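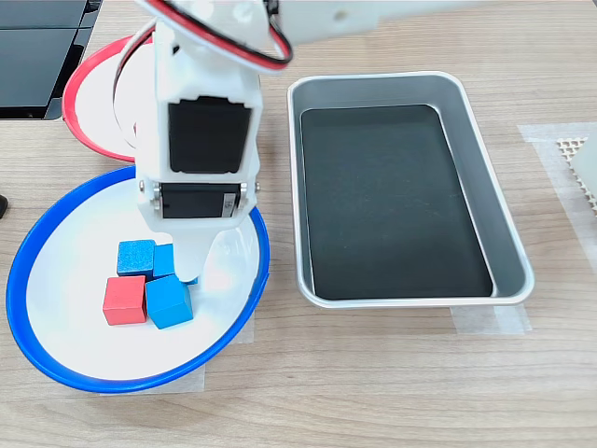
Can the Skiron 300 be used with speakers from another maker?

Any passive speaker rated at 4 to 8 ohms will work. Powered speakers have their own amplifier and must be connected to LINE OUT, never to the speaker terminals.

Manuals > Homico Audio > Skiron 300 Rehearsal Amplifier > 3. Connecting Speakers and Microphones

Section 3: Connecting speakers and microphones

Complete Section 2 (Unpacking and Placement) before you start. The amplifier should already be standing on a level surface with its vents clear on both sides. Leave the power cord unplugged until step 3.3 tells you to connect it.

You will need a wire stripper, a medium Phillips screwdriver and two lengths of two-conductor speaker wire. The bag marked ALLENT holds the wall brackets, sixteen screws and a small level. Microphone cables are sold separately.

3.1 Placing the speakers

1. Set the two speakers at the front corners of the playing area, facing the audience or the far wall.
2. Raise them so the tweeters are at about ear height for a standing listener.
3. Keep every microphone behind the line between the two speakers. A microphone in front of a speaker will feed back at fairly low volume.
4. If you use the Allent brackets, fasten the wall plates first and hang the speakers afterward.

Note: The drummer usually hears the least in a small room. A third speaker can be run from MONITOR OUT. See Section 5.

3.2 Wiring the speakers

CAUTION: Switch off and unplug the amplifier before touching the speaker terminals.
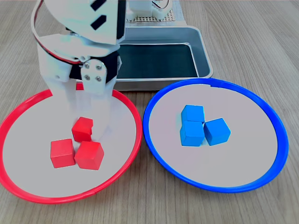

Speaker wire should run from the amplifier to each speaker in one piece, with no splices. Cut both lengths the same, even if one speaker sits closer. Leave some extra at each end so the speaker can be turned without pulling on the terminals - a wide, easy arc is a good shape to aim for. Do not fold the extra wire into a tight bundle or staple it flat.

1. Split the two conductors and strip half an inch of insulation from each end.
2. Twist the bare strands until none stick out.
3. Loosen the red terminal marked LEFT +, insert the first conductor and tighten by hand.
4. Insert the second conductor in the black terminal marked LEFT -.
5. Connect the other end to the left speaker, plus to plus and minus to minus.
6. Repeat for the right speaker.
7. Tug each wire lightly. If one comes free, strip it again and start over with that terminal.

CAUTION: Loose strands touching between the red and black terminals will cause a short. The amplifier will shut down and the PROTECT light will flash. Unplug it, fix the wire and wait one minute before plugging it in again.

3.3 Connecting the microphones

1. Turn all channel knobs and the MASTER knob fully to the left.
2. Plug the vocal microphones into channels 1 and 2, and the keyboard or acoustic guitar into channel 3.
3. Press the PHANTOM button only if you are using condenser microphones. It supplies both microphone channels at once.
4. Plug in the power cord and switch on the amplifier. The READY light turns green after a few seconds.
5. Set MASTER to the middle position.
6. Have the singer sing at full performance volume and bring up channel 1 until the PEAK light just begins to flicker. Back it off slightly.
7. Do the same with the other channels, one at a time.

Note: Electric guitar and bass players should keep using their own amplifiers. Channel 3 is not meant for a bass guitar at stage volume.

3.4 If there is hum

Plug the amplifier and all other gear into the same wall outlet or power strip. Move microphone cables away from power cords, and where they have to cross, cross them at a right angle. If the hum stays, unplug one input at a time until it stops. Units with the Pascu input board also have a GROUND LIFT switch on the back panel, next to channel 3. Leave it off unless you need it.

Go on to Section 4, Setting Reverb and Tone.

Page last updated Sunday, August 4, 2019

Related items
Skiron 300: Replacing the fuse
Skiron 300: Using the amplifier outdoors
Allent wall brackets: Installation sheet
Pascu input board: Channel settings
Choosing a microphone for live vocals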